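About Tander

Tander takes in retired office computers and returns their usable parts to service. The company was founded in Giston, in a single rented unit, and now operates from a workshop of 2771 square feet on Bittencourt Street. We work with school districts, clinics and small businesses throughout the Cundness area.

Our Work

Desktop towers make up the greater part of what we receive. Each one is entered in our records on arrival and assigned to a bench, where the side panel is removed and the interior is inspected. Memory, expansion cards, hard drives and power supplies are assessed separately – a part is offered for reuse only when it meets our written standard. Processors are stored apart from the boards they came from. 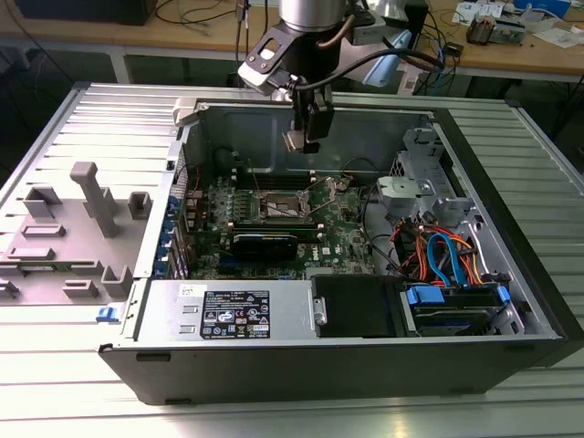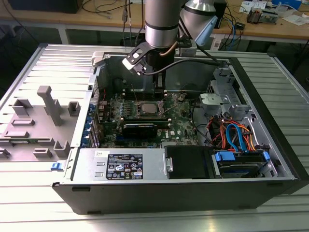
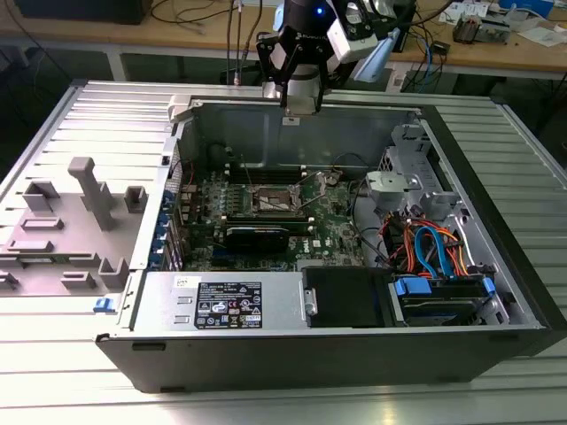
Desktop tower with a Dell motherboard, side panel off and CPU socket open.

Parts that do not meet the standard are sorted by material and sent for recycling. Cables, drive carriers and slot covers are kept whenever they are sound, as they are often the items our customers find hardest to replace.

Our Customers

We currently serve 38 organizations under annual agreements. Collections are scheduled for Friday mornings, and the minimum for a free collection is 18 units. Clients receive an itemized record of every computer collected, including the treatment of each hard drive.

Visiting Us

The parts counter is open to the public by appointment. Inquiries about collections, agreements or spare parts may be sent through the contact form on this site.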